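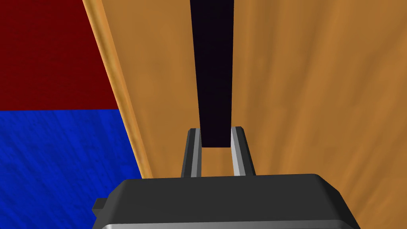 Leif Engebretsen thinks a beginner should not touch the wrist before the fingers are right, and he told me so after he read the first version of this page. In his words, "first the opening, then the angle, then the speed, and go home if you change two of them on the same evening." I have put his order into the tips now. It is better than mine was.

These tips come from our student project, Linard. We teach a simulated arm to do kitchen jobs: open a cabinet, pull a drawer, put a cup back on the shelf. Everything happens on the computer first. We are eleven students in the evening class at Felturine, and most of us had never programmed an arm before. I write down what helped, so that the next group can start a little further than we did.

Before you start the simulator

Open your own kitchen cabinet, slowly, ten times. Watch your wrist. Most people start with a straight pull and then follow a curve without thinking. Your arm in the simulator will not follow any curve that you did not give to it.

Measure one real handle. Write down the length, the thickness and the space behind it where your fingers go. A student in our group made a handle with no space behind it, and he tried for two evenings to hold it.

Check the units of every model you download. If one is made in millimeters and the other in meters, your cabinet will be as big as a house, or you will not find it at all.

Coming to the handle

Set the opening of the fingers before the arm moves close. For a vertical bar we open the fingers a little wider than the bar, with the same space on both sides. If you open fully every time, the outer side of a finger can touch the panel or the neighbor handle.

Stop once before the handle. We call this the waiting point. The gripper should already have its final direction there, and from the waiting point it only goes straight forward. When the arm turns and goes forward at the same time, one finger arrives first and pushes the door.

Look from the wrist view and from the side view both. In the wrist view a bar can seem to be between the fingers when it is still far behind them. From the side you see the distance at once.

Do not grip at the very end of the bar. A grip near the end slides off when the door begins to turn. We aim for the middle third.

If the door moves before you close the fingers, go back to the waiting point and start again. Do not try to save it. A saved attempt is difficult to repeat, and in the competition you must repeat it.

Closing and pulling

Close slowly and wait a short moment before you pull. We wait 300 milliseconds. It feels like a waste when you have a time limit, but we lost more time on grips that were not finished.

Use less force than you want to. In our simulator a very strong grip makes the bar shake, and after this the whole arm shakes. Reduce the force until the bar slips, then go up again by a small step, and write down the number.

For a door with hinges, give the arm a path of points on a circle. The center of the circle is the hinge line, so you need to know on which side the hinge is and how far from the handle. A wrong radius shows itself in the same way every time: the door opens a few centimeters easily, then the force goes up and the fingers slip.

For a drawer the path is a straight line, and students think this is the easy one. It is, if the gripper stands square to the front. If it is a few degrees turned, the drawer can block in its rails like an old one at home.

Let the wrist turn with the door. If you keep it fixed, the bar twists between the fingers. Holger Fagerlund in our group found a nice way to practice this: he took a real cabinet door at home, held the handle with two wooden spoons, and opened it. You will understand very fast what the gripper needs.

Making it hard enough

Change the colors. We trained first with one wood texture and one wall color, and the program learned the picture of the kitchen more than the handle. When we changed the walls, it reached into the air. Now every run takes a random wood, wall and floor, and we let the light change a bit also.

Move the cabinet a little every time. A few centimeters to the side and a few degrees of rotation are enough in the beginning. Make it bigger only when the small changes work well.

Keep one kitchen that you never train with. Ours has the name Genura, and only the person who runs the test may open this file. In our last test we made 117 attempts in it and 97 were good. Before the random colors we could not even write a number that we wanted to show.

Save the bad runs too, each with one short sentence about the reason. "Slipped, too close to the end" is enough. After some weeks you read the sentences together and see that half of your problems are the same problem.

Working in a group

Let one person drive and one person write. The driver always believes he will remember the settings.

Change one value at a time and put the old value in the notes next to the new one. Give the files names that another person can understand. We had "final", "final2" and "final_good", and the one we needed was "test".

When you are stuck on the same thing for half an hour, change the chairs. The other person should explain what he sees on the screen without hearing your idea first.

Stop 15 minutes before the end of class and save everything to the shared folder. Those last minutes are also good for the list of what to try next time.

Before the competition

The next competition is in June, at Âu, and the teams get a kitchen there that they did not see before. We prepare a short paper list for the table:

Units checked
Hinge side checked
Finger opening set
Waiting point looks right from the side
Force number from the last good run
Random colors switched off for the demo
Log file is writing

The last line is there because of me. In the spring round my log was empty and I had to run everything once more while the next team stood behind my chair.

If you use another simulator than ours, the force and waiting numbers will be different for you, but the order of the steps should be the same. Corrections are welcome, also corrections of my English. Leif has already sent his remarks on the drawer part and I will add them when I have tried them myself.

Last changed 2026-04-02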